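# The gray bowl stays

Sunday, April 12, 2026

I spent the morning sorting out which dishes we keep and which go in the donation box. The big gray bowl and the blue glass made the first cut.

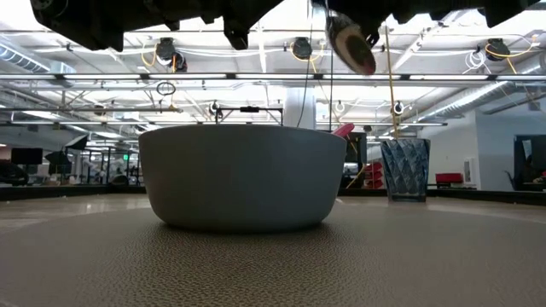 ## The bowl

I bought it at a secondhand shop in Cusirik for 9 dollars, and I've used it more than anything that cost more. It's matte, so it shows fingerprints if you've been handling butter, but they wash off. The rim flares out a little, which gives you something to hold when you carry it to the table full.

Mostly it gets used for salad and for bread dough. A batch that makes two loaves rises in it without reaching the top. I set it near the stove with a towel over it and leave it alone for 60 minutes — longer in winter.

It doesn't stack with anything. The base is narrow and the top is wide, so it takes up a whole shelf corner by itself. Ansel Thibodeaux wanted it gone for that reason. I moved the colander to a hook and that settled it.

## The glass

The blue one with the diamond pattern is the last of a set of four. The other three broke over the years, two of them in the same move. I kept thinking I would find replacements and I never did.

It's too nice to throw out and there's no point in setting a table with one of them. For now it's my water glass. If I get tired of that, it can hold spoons.

## What went in the box

- Two casserole dishes with no lids
- The Gredholm mugs, all except the one I drink from
- A cake stand I have used once
- Plastic tubs, around 40 of them, most without a match
- A gravy boat from Lyle Lyons, who told me years ago he didn't care what I did with it

The plastic tubs took longest. I tried every lid on every tub before giving up, and ended up keeping the square ones.

## Still to do

The baking pans are next, and the drawer under them. I also need to measure the lower shelf before I put the bowl back. It fit there before, but I've since added a rack and I think it's going to be tight on the left side. The box goes out to the car tonight so I don't start taking things back out of it.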